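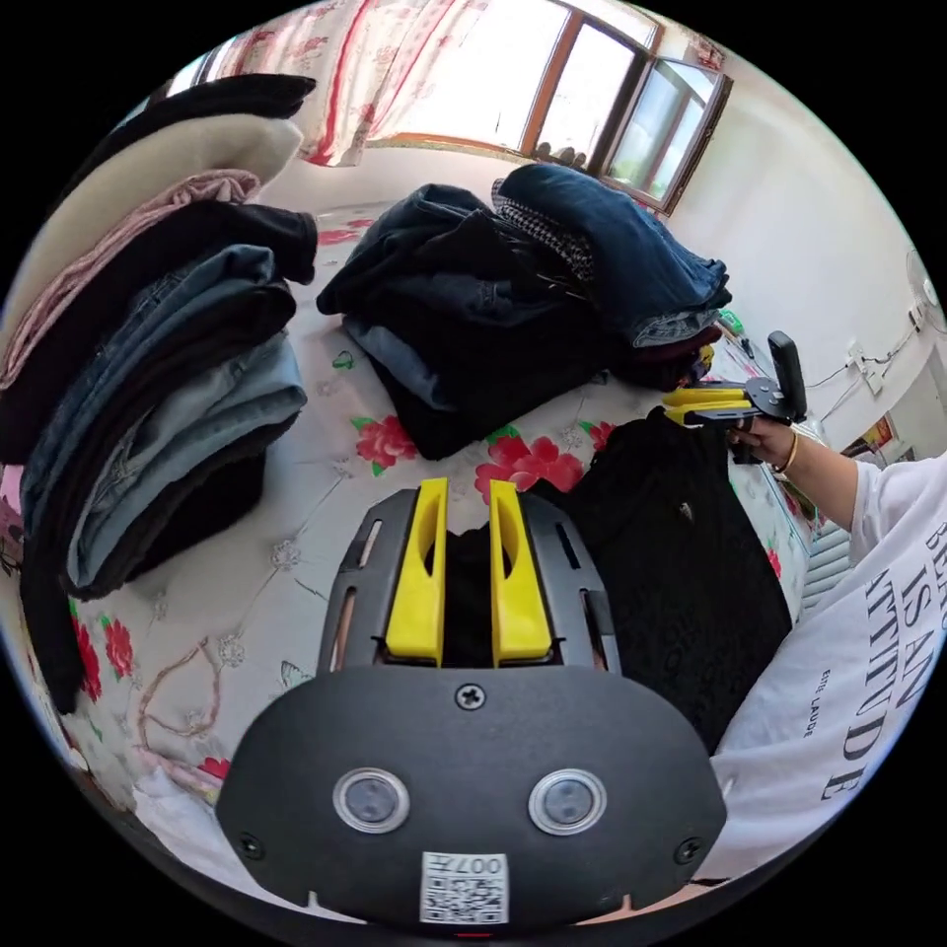
*Photo: Calvo / Handier*

# Calvo moves part of its folding staff to hand-held grippers

BRULLORA. Garment-care company Calvo has moved 12 of its 40 folding staff from table work to demonstration work, in which clothes are picked up, spread and folded with a pair of hand-held grippers in place of bare hands. The recordings are used to train the folding software for an automated line planned for the company's Brullora plant. The change took effect in August.

The grippers come from Handier. Each is a black unit with two yellow fingers, held by an upright handle, one to each hand. Worker and machine are meant to handle cloth with the same type of finger, so that a recorded grip can be carried over to a robot arm without conversion.

Part of the work is done in furnished rooms, on ordinary beds. Fulgencio Peñalver, who supervises folding at Calvo, said the plant tables were too uniform for training. "A table is flat, gray and lit from above. A bed gives under the fingers and the cover has a pattern on it. The software has to find the edge of a sleeve on both."

A standard session covers jeans, knitwear and mixed dark clothing. Dark items take the most time. Black on black gives little contrast between layers, and workers are told to spread such pieces flat on a light cover before the first fold. Lace and open knits are logged separately.

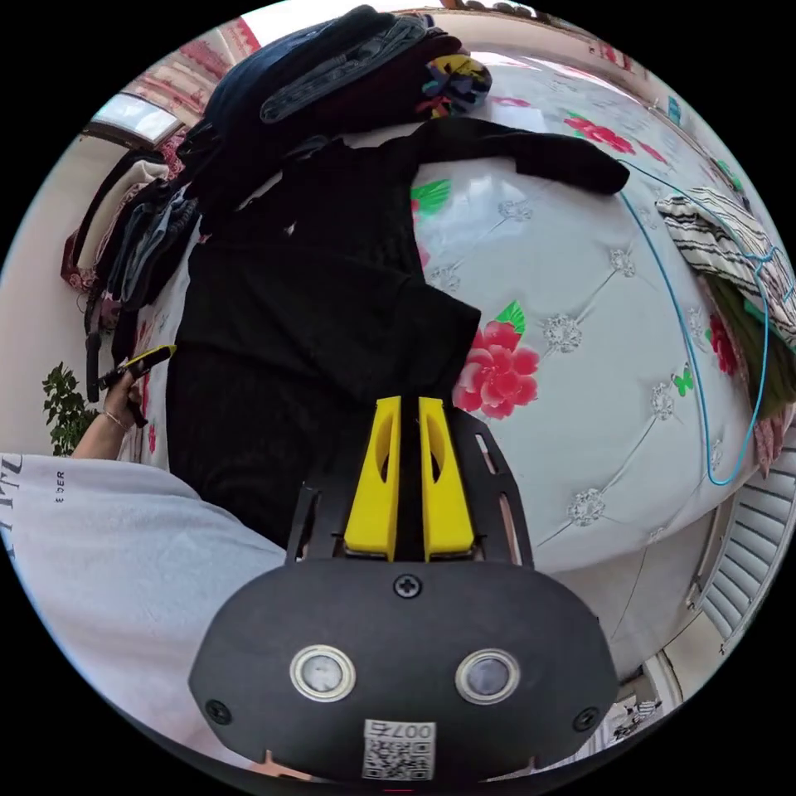 ## Pay and pace

Demonstration workers are paid by the hour. Table folders remain on the plant's piece rate, under which a full shift is set at 480 garments. No piece target applies to the gripper work, and Calvo says none is planned. A fold made with the grippers takes several times as long as one made by hand, according to Peñalver, and the first two weeks are slower still.

Failed grips are kept. A worker who drops a garment picks it up and continues, and the recording is marked at that point by a reviewer. Calvo had 2,125 usable recordings at the last internal count.

Staff have asked for two changes to the equipment: a lighter body and a softer handle. Handier engineer Tsutomu Wada said a revised handle is in testing. The weight will stay as it is for now. Sessions are limited to 40 minutes, followed by a break, after complaints of wrist strain during the trial period.

## Effect on jobs

The automated line will run on Flokamura, the control software Calvo already uses for sorting. It will take flat items and jeans first. Knitwear, lace and anything with loose straps will stay with hand folders.

Calvo has told staff that no folding positions will be cut before the line has run for a full year. It has made no commitment beyond that. The demonstration workers will be offered posts as line operators, with duties that include clearing jams and correcting bad folds. Training for those posts has not been scheduled, and the pay grade is still under discussion.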